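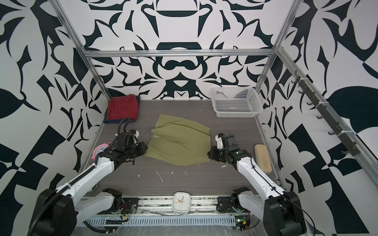
# Dodeo 双臂台式工作站(柔性物料版)

大家好,我是 Emília Vaněk,在 Zestitura 负责 Dodeo 这条产品线的演示和售后。平时给我写信问"到底能不能叠衣服"的人,大概比问价格的还多,所以这一页我想写得跟一般的产品页不太一样:参数照给,但我会把开放日上大家真正问过的东西也放进来。看完还是拿不准的话,直接过来看机器,比看我写的字管用得多!

## 它是什么

一台 Dodeo 就是一个敞口的铝型材工作间,前沿装一条安装横梁,左右各一只机械臂,末端是平行夹爪。两只臂从前面两个角往中间够,布料放在台面当中,左边夹一头,右边夹一头。围板分左、右、后三面,前面敞着,人站在前面就能放料取料。

我们做的是软东西:毛巾、T 恤、餐布、围裙、口罩布片。搬硬盒子它当然也能搬,可是如果您只搬盒子,我会劝您去买单臂的,便宜,占地也小(销售同事 Cledwyn 看到这句又要来找我了)。

## 开放日能看到什么

每周二下午在 Huerta 的展示间开放,一场 30 分钟,三点开始第一场。我喜欢让场子小一点,大家围着台子站一圈,谁想看近一点就往前挪。

流程大致是这样的:

1. 先看布料怎么放。我随手把一块布往中间一丢,不抻平,皱成什么样算什么样。
2. 看夹爪找边。两只夹爪会先停在布的两侧,然后再下去。很多人第一次看会问"它是不是卡住了",没有,它在等相机那边的结果。
3. 看展开和对折。这一段最好看,也最容易出错,出错了我不会按暂停,咱们一起看它怎么重来。
4. 看归位。叠好的放到台面后角,要收走的放进后面的白色网格塑料筐。
5. 剩下的时间您来。自己带布来最好!

台面上一般还会放些别的小东西,一卷胶带、一块别的布之类,演示的时候不清走。您车间里的桌子什么样,您自己清楚,我就不收拾了。

上一次开放日 Romana Šťastný 带了一袋自家洗衣房的餐布过来,有几块边上的缝线特别厚。头两块夹起来的时候夹爪咬在缝线外面一点,布滑下去了,第三块才成。她当场就问能不能换指尖,可以换,软的那种叫 Tilon,在下面的选配里。换完以后她那一袋我们又走了一遍,顺手多了,不过最厚的那块还是得重夹一次。我把这个写出来,是希望手里有类似布料的朋友来之前心里有个数。

## 基本配置

| 项目 | 内容 |
|---|---|
| 订货号 | 1089 |
| 机械臂 | 两只,左右对称安装,白色臂壳、黑色关节 |
| 末端 | 平行夹爪,每只臂一个 |
| 框架 | 铝型材,敞口,三面围板 |
| 围板面 | 黑白图案或纯灰,下单时选 |
| 台面 | 灰色木纹 |
| 台面进深 | 70 cm |
| 侧面挂钩条 | 一条,黑色,可移位 |
| 走线 | 前横梁带开槽线槽 |
| 整机保修 | 3 年 |

表里没有写"每小时叠多少件",这个数我故意不放。毛巾和衬衫根本不是一回事,同一种毛巾,新的和洗过很多遍的也差着呢。您寄样布过来,我们跑完了把录像和记录一起给您,您拿着那个再去跟老板谈。

## 选配

**Tilon 软指尖。** 适合薄布、滑布、有厚缝边的布。拆装就两颗螺丝,Juraj Vondráček 在产线上写过一页图文说明,随件附上。指尖是消耗品,面上磨亮了就换,别等。

**加长围板。** 放在走道旁边、老有人从侧面经过的地方可以考虑。展示间那台没装,我自己觉得敞亮一点好看。

**料筐。** 白色网格塑料筐,长方形。您用自己的筐也行,颜色跟台面差得开一些,识别省事。

**上手培训。** 两个人来一天,教放料、示教、换指尖和日常清洁。Maj-Britt Söderlund 带这门课,她讲得慢,会让每个人都亲手操作一遍,别怕问傻问题(我当年问过"红色的急停能不能不按")。

## 大家常问的

**需要把布先铺平吗?**
不用。团着、折着、压着一个角都行。不过如果两块布完全缠在一起,它有可能一次夹起两块,这种情况目前还是请人分一下。

**深色的布行不行?**
行,橄榄绿、藏青我们都常跑。纯黑的布配黑色夹爪,有时会把夹爪边缘认错,这种情况请提前告诉我,我们把灯光调一调再演示。

**带图案的呢,比如圆点?**
可以。折叠靠的是轮廓和边,图案花一点没关系。

**台面上的线头和碎屑要不要紧?**
少量不影响,可我还是建议每班擦一次。夹爪合缝里塞了线头,夹薄布就会打滑,这个毛病来电话问的最多,十有八九擦干净就好了。

**噪音大吗?**
我站在旁边正常说话,不用提高嗓门。到现场您自己听一听最准。

**能不能站在两只臂中间帮它一把?**
运行的时候不行。先停,再伸手。这一条没有商量,开放日我也会反复念叨,请别嫌烦。

**线那么多,会不会缠?**
前臂上的细线是固定好的,夹爪后面的波纹管留了余量,让它能跟着臂转。搬动机器以后要检查一遍,看看有没有被压住或者绕到后面去。

## 安装前请准备

- 一张稳的台子。桌子晃,臂就跟着晃,夹薄布时尤其明显。
- 电源插座离左后角近一点,省得拖线。
- 头顶的灯尽量不要直射台面,窗帘也备着。去年有位客户的机器每到下午就"犯糊涂",最后是西晒。
- 一块您最不想叠的布。真的,安装当天就拿它试。

收货时横梁上的透明保护膜先别急着撕,等机器落位、螺丝都拧好了再说。撕早了铝面很容易划花,虽然不影响使用,看着心疼。

## 怎么来看

十月份的场次现在可以约了。来信写清楚几个人、想看哪种布、要不要自己带料,我会回信告诉您是哪一场。带样布的请每种多带几块,洗过的和没洗过的都要,我们好对比着跑。

展示间在 Huerta 一楼,进门左转,门口有 Dodeo 的牌子。停车位不多,开大车来的提前说一声,我去把后院的门打开。

报价找 Cledwyn Foulkes,技术问题找我,备件和指尖写给 Juraj,邮件标题里带上订货号 1089,他找起来快很多。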